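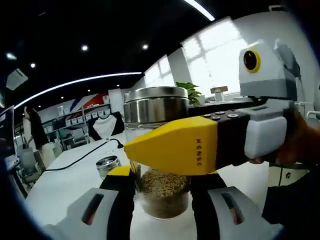
The hand-held gripper on a glass jar with a steel lid, third evening with the new finger pads.

Review: Bedine soft finger pads for hand-held grippers (set of 2, black)

I've been putting off writing this one up, mostly so I could say something useful about how the pads hold up, and now that I've run roughly 4,000 grabs through them I think I can! I bought my set in July for the gripper we've been putting together at the shared workshop in Wedport. It's the hand-held kind, the sort you carry around yourself to record how a person picks things up, so that an arm can be taught from it later. We have a yellow front housing, a gray handle block and the camera up on a bracket over the top, and the whole thing had been going along nicely except for the fingers, which kept letting go of glass.

The old pads were ones I cut from a sheet of rubber (my own fault, I was being cheap). The Bedine pads cost me $29 for the pair, and shipping took 7 days. They come flat in a little bag with a strip of adhesive and a folded sheet of instructions in very small print. Oliwia Walczak, who has the bench next to mine, read them out loud while I did the gluing, and I'd recommend having an Oliwia if you can get one, as you need both hands and the adhesive grabs fast.

Fitting them took most of an evening. Our outer shells are light gray with a long slot down each one, and the pad has a raised rib on the back that is meant to seat against something flat. Ours sat a little proud at the tip until I trimmed it with a hobby knife. If your shells are solid you can probably skip all that and be done before your coffee gets cold.

Now for the good part. Jars! A round glass jar was the thing that beat us every time, and with these on I can close on one part full of seeds, lift it, carry it down the table and set it back without that awful slow slide. The smaller spice shaker is easy too, as long as you come at it straight. I kept a tally in my notebook one week and dropped 3 things out of 363, all of them when I was rushing and came in crooked.

What I don't love: they pick up dust like you wouldn't believe, and a dusty pad is a slippery pad. I wipe mine with a damp cloth before every session. They're also a touch thicker than what I had, so I needed to set the closed position again, and very thin things like a playing card are harder than they used to be. A friend over in Nadau has the Živković pads, which are thinner and nicer for cards, but she says they wear through at the corners.

I'd buy these again, and I have a second set in the drawer for when the first gives out. Four stars from me, with one held back for the instructions.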